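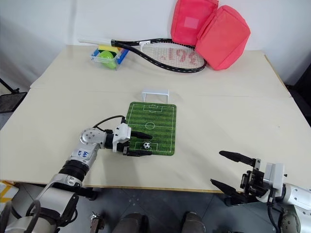
Left gripper on the ball, right one waiting its turn. Soccer mat night at the shop.

Two arm build, soccer table — progress and a question about grip force

skikon_dad
Member
Posts: 316

Evening all. Some of you will remember my thread from last winter when I was trying to decide whether to build one good arm or two decent ones. Well, I went with two, and I've been living with that choice ever since (my wife says the garage is now just a room the arms let us visit). I moved the whole thing over to the shared shop on Mallitz Street in February so I could get at the drill press and a table that doesn't wobble, and I've been having the time of my life down there.

The task I picked is silly and I love it. Little green soccer mat, tiny ball, tiny goal at the far end. The left arm is supposed to pick the ball up out of the near penalty box, carry it up the field and set it down in front of the goal. Then the right arm comes in and gives it a nudge. My kid came up with the rules, so take any complaints about those up with management.

Where I'm stuck is the pickup. The ball is small and the fingers are long, and when they close there's a moment where the ball decides which way it would like to go. I'm closing on position right now, no force feedback, just a number I found by trial and error. Some evenings it's lovely and some evenings I spend more time under the table than at it.

So my question for the group: do I put something grippy on the fingers, do I go down the road of reading motor current and stopping when it rises, or do I come at the ball from a different angle altogether? I would love to hear what worked for people.

fodholm_bench
Member
Posts: 604

Oh this makes me happy. I've been hoping you would post this one since you mentioned the mat.

My vote is motor current, and I'd do it before anything else. I ran my own gripper on position only for a very long time and kept fiddling with the number, and every time I changed the object I had to start over. Once I had it closing slowly and stopping when the current came up, I could hand it a marker or a sponge or a plum and it was fine with all of them. The plum was a nervous evening, I'll admit.

Keep the closing speed low for the last bit of travel. If you go fast, the reading jumps around from the motor speeding up and you can't tell that apart from touching something. I average a few readings and ignore the very first part of the move.

Also, please tell me you've got strain relief on that cable that loops over the left arm. It looks like it has room, but I had one just like it that wore through at the wrist, and it took me two weekends to find because it only cut out when the arm was stretched all the way.

tapeandhope
Member

I'm going to disagree with my friend above, and I say this with love because he has fixed more of my mistakes than I have.

Current sensing is great for a plum. A tiny toy ball weighs next to nothing and it will roll off long before those motors notice they've touched it. By the time you see the current rise, the ball has either been caught or it's on the floor, and the sensing didn't have much to do with which. Start with the fingers! Go to the kitchen drawer, find one of those rubbery jar opener sheets, cut two strips and stick them on with double sided tape. It costs nothing and you can peel it off if you hate it.

Second thing, and I think this matters more than either of us is letting on — look at the two fingers and the ball. One finger is past it and the other is on the near side, so all you have is two straight lines squeezing a round thing. It can still escape sideways along the fingers. You want a little pocket. I cut a shallow V out of foam for mine and the ball just settles into it.

fodholm_bench
Member
Posts: 604

I'll give you the pocket. A V helps a lot. But he said he wants to use these arms for other jobs later, and foam with a notch in it is great at balls and lousy at everything else. I went through a phase of having a different set of fingertips for every task and I spent my Friday nights changing tips. Fix the control first and you only do it once.

And a slow close does help with a light ball, even if the current never tells you much. If one finger touches first and just eases it along toward the other one, you're in good shape. It's the slap that sends it flying.

tapeandhope
Member

A slow close on smooth fingers is still smooth fingers. I will die on this jar opener.

sundaram_garage
Member

Long time reader, and I don't post much, but I built a pair of arms on a kitchen table and I have been exactly where you are, so here goes.

Before you buy or cut anything, check how well the arm gets to the same spot every time. My fumbled pickups all felt like grip problems and I blamed the fingers for a month. Then I taped a bit of paper to the table, put a pencil in the gripper and had it touch the same point over and over. What I got was a smear. One of my elbow screws had backed out a tiny amount and the whole forearm had a bit of play in it. I put thread locker on it and the ball pickups got better that same night with no other changes.

I can see the screw holes on your left elbow joint, which is what made me think of it. Grab the forearm with the power on and give it a gentle wiggle. If you feel a click, there's your first job.

The other thing I'd look at is the table. Yours is two boards with a seam across the middle, same as mine was. If one board sits even a hair higher than the other, the mat picks up a little ridge and your height is wrong on one half of the field. I shimmed mine with folded card and it has stayed put.

tapeandhope
Member

That's a good call on the seam, I missed it completely. I take back nothing about the jar opener.

What's the tennis racket for, by the way? Please say doubles.

skikon_dad
Member
Posts: 316

You people are the best, I've been grinning at my phone all through lunch.

Let me try to answer everybody. The cable is held at the base and again partway along, but there's nothing at the wrist, so I'm going to add a clip there before it teaches me the same lesson it taught fodholm_bench. Thank you for that one, I would never have thought of it until it quit on me.

The racket is for a later game that my kid has already drawn up in marker. I've been told the arms will be serving. I've asked for an extension.

On the wiggle test — I went down early this morning before work and tried it, and I am sorry to report there's a click. It's a small one, in the left elbow, right where sundaram_garage said to look. The right arm feels solid. So that's job number one, and I feel a bit foolish for having spent so many evenings nudging a number up and down in a config file. I put a steel ruler across the seam too while I was there, and I could see a sliver of light under one side. I'd call it a cousin of a problem.

After that I'm going to do the jar opener strips, mainly since I already own one and it makes tapeandhope happy. Then slow down the last part of the close, which is one line for me to change. I do want to get to current sensing in the end, fodholm_bench, I promise. I'd just like to go into it with an elbow I trust.

fodholm_bench
Member
Posts: 604

That's a sensible order and I won't argue with it. Log your motor current while you're doing the other stuff, even if you don't use it for anything yet. You'll be glad to have a pile of good and bad pickups to look back at when you go to pick a threshold.

sundaram_garage
Member

Glad the wiggle paid off! Use the medium strength thread locker, please, the blue kind. I used the strong stuff on one joint and ended up with a soldering iron and a lot of bad language getting it out again.

tapeandhope
Member

Post the first goal when you get it. And if the right arm misses from there, we want to see that too.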